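Pradthorpe Community Kitchen: progress report to the Prater Fund, June

Dear Gemma and everyone at the Fund,

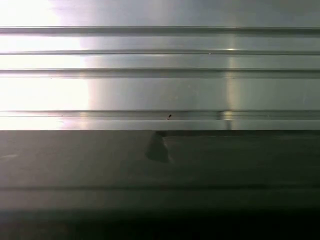 It has been a big few months, and I'm so pleased to be writing this one! When I sent the last report we were still cooking out of the old back room with two home stoves and a sink that drained when it felt like it. We are now cooking in the new kitchen four days a week, the first round of classes is finished, and the second round filled up before the flyers were even back from the printer.

I'll go through the work in the order it's listed in the grant agreement, then money, then what is late.

The room

The floor went down first, and it went down well. Donnie Lennox and his crew found the old boards were sound under the hallway but soft where the dishwashing corner used to be, so that part was taken out and rebuilt before anything heavy came in. It cost us nine working days. I was impatient then and I'm glad now, as the new range stands close to that very spot.

The metalwork is finished. You'll remember from our first meeting how strongly Adelmo Bellini felt about having metal surfaces throughout (he ran a restaurant kitchen in Drutemton for most of his life and he has views on grout). He was right. Cleaning down at the end of a session used to take the last group the better part of an hour. Now they're usually wiped, rinsed and out the door in twenty-five minutes, and the Saturday cooks have got it down to less than that. We did learn that ordinary scouring pads are a terrible idea on a satin finish, so there is now a drawer of soft cloths and a very firm note taped to the front of it.

The lighting was changed from the original plan. We'd asked for two long fixtures over the middle of the room, and when Donnie held one up in position we could all see that people at the side counters would be chopping in their own shadow. We swapped to smaller fixtures over each work area. Same supplier, small difference in price, covered in the table of changes Nives sent you.

Equipment

The range, the big refrigerator and the dishwasher are all in and passed inspection the first time. The mixer came with the wrong bowl, was sent back, and came again with the right bowl and no hook. We have the hook now. The Bauerfeind shelving is up in the dry store and it's wonderful to have flour off the floor at last. Fulvio Leone labeled every shelf over one long evening, in English and Italian, and then did it again after we decided beans should go where the rice was.

Small items (pans, knives, trays, storage tubs, measuring cups) came in a bit under budget, mostly thanks to a closing sale at a hotel outside Drutemton. The pans are heavier than we'd have chosen new, and our younger cooks complain about them, but they'll outlast all of us.

We still don't have enough cutting boards. Every teacher has told me this separately.

Classes and meals

The first round of classes ran for eight weeks, with 126 people coming to at least one session. That's well past the target in the agreement and I kept rechecking the sign-in sheets because I didn't quite believe it. The soup and bread nights were the fullest. The budgeting and batch cooking class started slowly and then picked up once we moved it to 6:30 so people could come straight from work.

Nives Sanna taught the bread class and has agreed to teach it again. Several of her group now come in early on bake days to shape rolls for the lunch, and the rolls have become the thing people ask about when they phone.

On the meals side, our weekly lunch served 338 plates over the period. We cook it in the morning, serve from noon, and whatever is left gets packed into tubs for people to take home in the evening. Very little is thrown away. One week we badly overdid the cabbage and I won't pretend there wasn't some left at the end of that one.

A few things people have told us:

"I used to bring my mother just for the company. Now she tells me what time we're leaving the house."

"I have made the lentils three times and my son ate them twice."

"Please get more cutting boards."

Money

Spending is on track. The floor repair used almost all of the contingency for the building work, and the savings on small items have gone part of the way to making that up. Full figures are in Nives's spreadsheet, with receipts in the same order as the lines in the budget. There's one invoice from the plumber, for $138, that came in after she closed the period, so it will show up next time.

We haven't moved anything between budget headings apart from the lighting change you already approved.

What is late

The extractor fan service contract isn't signed. We've had two quotes and are waiting on a third. The fan itself works fine, but I want the contract in place before the fall, when we'll be running evenings back to back.

The food safety course for our lead cooks has been moved twice by the college. Three people are booked on the next one. Until they've finished, Adelmo or Fulvio (both certified) is in the kitchen for every session, which works but is a lot to ask of them through the summer.

The recipe booklet is behind, and that's down to me. The recipes are collected and tested, and they still have to be typed up in a form that somebody other than the cook can follow. "Enough oil" appears in eleven of them.

Next period

The second round of classes starts as soon as the schools are out, with a morning group for kids and a parent or grandparent. Fulvio wants to try a preserving week when the tomatoes come in, and Donnie has offered to put up a fold-down counter by the back door so we have somewhere to set out jars. We'd also like to open the kitchen one evening a week to small food businesses who need a proper place to cook. Two have already asked. I'd love your advice on that, Gemma, as I know the Fund has supported something like it before and I'd like to get the agreement right from the start.

You're all very welcome to come and see it. Lunch days are best, and come hungry. The bread is out by eleven.

With warm thanks from all of us,

Project Coordinator
Pradthorpe Community Kitchen

Contact us | © Pradthorpe Community Kitchen | Back to top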